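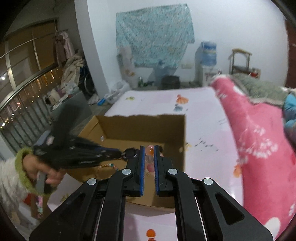
Beads and an open cardboard box.

Allus Push Notifications: Frequently Asked Questions

This page covers the questions our support desk gets most often about adding Allus to a mobile app. If you are still using the older Petersen library, see the section on migration near the end.

Getting started

What is Allus?

Allus is a push notification kit from Jatis. It has a client library for iOS and Android, and a web console called Surham where you write messages, pick who gets them and look at delivery reports. Your app registers each device with Allus, and Allus passes messages on to Apple's or Google's push service.

Do I need my own server?

No. You can send everything from Surham by hand or on a schedule. If you want messages to go out when something happens in your own system, such as an order shipping, you will need a server that can call our sending API.

What do I need before I install the library?

For iOS you need a paid Apple developer account, an app ID with the push capability turned on and a push authentication key. For Android you need a Firebase project with your app added to it. You also need a Surham login with the Developer role. The Editor role can write and send messages but can't see app keys.

Where do I find my app key?

Open Surham, choose the app, then Settings, then Keys. Each app has a test key and a live key. Devices registered with the test key never receive live messages, so check which one is in your release build before you submit it to a store.

How long does setup take?

A developer who has the store accounts ready can usually get a first test message onto a phone in an afternoon. Waiting for access to a company's Apple account is the most common delay.

Permission

When should my app ask for permission to send notifications?

That is up to you, but we suggest waiting until the user has done something that a notification would help with. Asking on the very first screen gets a lot of refusals. On iOS the system prompt can only be shown once per install. After a refusal the user has to go into the Settings app to change it.

Can I show my own screen before the system prompt?

Yes, and many apps do. Set the library to manual prompting, show your screen, and call the request function when the user taps your button. If they tap "Not now" on your screen, don't call the function. You can then ask again another time.

Does Android need permission too?

On current versions, yes. Older versions allow notifications by default. The library checks the version for you and does nothing where no prompt is needed.

What happens to users who say no?

They are still registered in Surham but marked as opted out. They don't count toward your monthly total. If they later turn notifications on, the mark is cleared the next time they open the app.

Sending messages

Can I send to just one person?

Yes. Call the identify function after sign-in and pass your own user ID. You can then send to that ID from Surham or through the API. Please don't use an email address or phone number as the ID. Use the internal number or string from your own database.

What should I do when someone signs out?

Call the reset function. If you skip this, the next person who signs in on that phone may get messages meant for the first one. We see this most often with tablets shared in shops and clinics.

How do segments work?

A segment is a saved group of devices that match your rules. Rules can use language, app version, last open date and any tags you set in the app. You can set up to 20 tags per device. Tag names are case sensitive, so "Member" and "member" are two different tags. Segments are worked out again each time you send, and you don't have to refresh them yourself.

Can I schedule a message for the user's local time?

Yes. Choose "Device time" in the schedule box. A message set for 9 a.m. on Monday will go out at 9 a.m. on Monday in each user's time zone. Schedule it well ahead. If it is already past that hour in some time zones when you press Save, those users are skipped.

Can I cancel a message?

You can cancel a scheduled message any time before it starts going out. Once sending has started, the Stop button holds back whatever is left in the queue. Messages that have already been handed to Apple or Google can't be pulled back.

How long can the text be?

Surham warns you when the text is likely to be shortened on a small screen. It won't stop you from saving. We recommend putting the important words first and looking at the preview in both the collapsed and expanded views.

Can I add a picture?

Yes. On Android it works without extra steps. On iOS you have to add a notification service extension to your Xcode project, and it needs its own bundle ID. The extension template is in the download folder. If the picture fails to load in time, the message is shown with text only.

What are silent messages for?

They wake the app for a short time so it can fetch new content, without showing anything to the user. Delivery is not guaranteed. The phone's system decides when to let them through, and low battery or heavy use can hold them up. Don't build anything on them that has to happen at an exact moment.

Troubleshooting

My test message never arrived. What should I check?

Go through these in order:

Is the device listed in Surham under Devices? If not, the app key is wrong or the start function isn't being called.
Are notifications allowed for the app in the phone's settings?
Is a focus or do-not-disturb mode on?
Does the bundle ID in Surham match the one in your build exactly?
On iOS, is the environment set correctly? A build run from Xcode uses the sandbox environment. TestFlight and App Store builds use production.

If all of that looks right, open the message report and read the error column. Copy the error text into your support request.

Messages arrive on iOS but not on Android.

Check that the Firebase configuration file in your project belongs to the same Firebase project you connected in Surham. Teams with separate test and live projects mix these up quite a lot. Also test on a second phone from a different maker. Some phones limit background activity for apps that haven't been opened in a while.

Why do I see the same device twice?

Usually the app was deleted and installed again, which gives it a new token. The old entry is removed after the push service reports it as no longer valid. This can take up to 7 days. During that time the user does not get the message twice.

Why is the delivered number lower than the sent number?

Sent means we handed the message over. Delivered means the library on the phone reported back. Phones that are off or out of coverage don't report, and neither do iOS devices if you haven't added the service extension.

The badge number on the icon won't go away.

The library doesn't clear it unless you tell it to. Turn on automatic badge clearing in the start options, or set the badge to zero yourself when the user opens the inbox screen.

Moving from Petersen

Is Petersen still supported?

It gets security fixes only, until June. No new features are being added. Apps already in the stores will keep receiving messages after that, but we won't be able to help with new builds.

Do I lose my registered devices if I switch?

No. Use the same app entry in Surham and keep the same bundle ID. Each device is moved over the first time the user opens the new version of your app. Until then it stays on the old list, and both lists receive your messages.

Can I have both libraries in one app?

No. They both try to handle incoming notifications and one of them will fail. Take Petersen out completely, including the lines in your app delegate, before adding Allus.

Account and support

How many people can use one account?

The basic plan comes with 4 seats. You can add more from the Billing page, and the account owner can move a seat from one person to another at any time.

How long do you keep message reports?

Full reports are kept for two years. You can export them as a CSV file from the Reports page.

How do I contact support?

Use the Help button in Surham so that your account details come through with the request. Include the app name, the library version, the phone model and the message ID. Please don't send us your push key or your Firebase credentials, even if you think they are part of the problem.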